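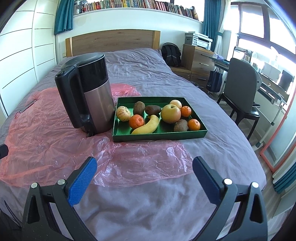
Kettle, fruit tray and pink bag on a gray duvet, seen from the gripper.

Tolodine FAQ

I'm Marleny Benavides and I look after Tolodine, the software that takes video from a hand-held gripper and turns it into training data for a grasping policy. These are the questions I get most, more or less in the order they land in my inbox. If yours is missing, write to me and I'll add it (I usually catch up on mail before 10 in the morning).

What does Tolodine do, in one breath?
It lines up the video with the finger width, works out where the gripper was at every moment, throws away the bad takes and writes out a dataset your trainer can read. Training itself happens in Militach, our other package, and has its own FAQ.

Do I need to calibrate the lens for every session?
Nope! Once per camera is fine unless you've dropped it or swapped the lens. The view is very wide, so straight things near the sides bow outward - look at the wardrobe in the picture up top. We feed the bowed image straight to the policy and only use the calibration for tracking. Please don't straighten your videos first, the tracker will get horribly confused.

My tracking drifts on bedding. Help?
Plain fabric is hard. A gray duvet gives the tracker a few wrinkles and not much else, so it leans on whatever is farther back. A shelf full of book spines is wonderful for this. Keep something like that in view while you move in and you should be OK. If the track still jumps, run the relocalize step with the map from the same room, and set min_matches to 50. Going lower gets you a track, sure, but I wouldn't trust it.

What about mirrors and bright windows?
Mirrors are the nastier of the two, as the tracker happily picks up points "inside" them. Draw a mask over the mirror in the map editor, once, and every take in that map will use it. For windows, lock the exposure before you start. It's fine if the outside goes nearly white.

Can it handle shiny or see-through stuff?
For tracking, mostly yes. For the object masks, well... A brushed steel kettle is usually one clean mask. A crumpled translucent bag tends to come back in pieces, and anything standing on it may get glued to a piece. Évan Bouvier wrote a merge tool for exactly this in August, and it's in the menu under Masks. Fruit in a tray is easier, though two kiwis close together can still come out as one lump.

Why are the fingers in every image? Can I crop them out?
Please don't! The policy uses the blue pads to judge how far it is from a grasp. Cropping cost us a lot of good grasps when Nayeli Sotelo tried it.

How many takes do I need?
For one task in one room, start with 200. For a policy that has to work in rooms it hasn't seen, more rooms will help you much more than extra takes in the same one.

The export fails with "clock gap." What now?
The video and width streams are more than 2 seconds apart. Run the sync check, and if it offers an offset, accept it. If it doesn't, record that take again.

Does it run on Windows?
Only the viewer does. Wilmer Pacheco has the rest half working, and he'd love testers.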